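The Table Comes First

Kiyoshi Nakajima cooks in a kitchen on Wunetti Street that measures 11 feet along its longest wall. The stove takes up one end. What remains is a white table, and for years it was where everything landed: mail, groceries, toys, the dishes from the night before.

He now starts every meal by deciding what belongs on it. Plates and bowls go down before any food comes out of the refrigerator. Measuring is done at the table, with the jug in easy reach, and bottles stay out until the cooking is finished.
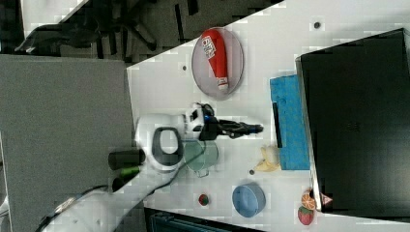

Ketchup, a clear measuring jug and a light blue bowl share the white tabletop.

Nakajima keeps few dishes and buys them in plain colors. Most came from Berner, a secondhand shop that sells plates by the box. He paid $50 for his first box and gave half of it away. Light blue and pale pink stayed, mainly because he could find them quickly in a full sink.

The colander took longer to settle. It used to hang from a hook over the stove, where it collected grease. These days it lives on the table with the plates, ready for rinsing greens or draining noodles. He wipes the whole surface down at 5 in the afternoon, then again after dinner.

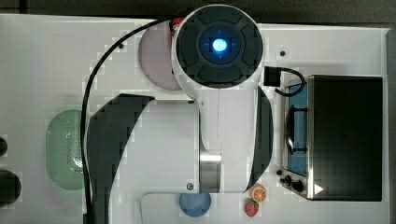 Leaving a colander out all day would never work for Tsuji, who wrote in to say that a table ought to be bare between meals and that anything with holes in it gathers dust. A deep drawer does the job better, the letter went on, even if the pots have to move.

Nakajima has one deep drawer. It is full of lids.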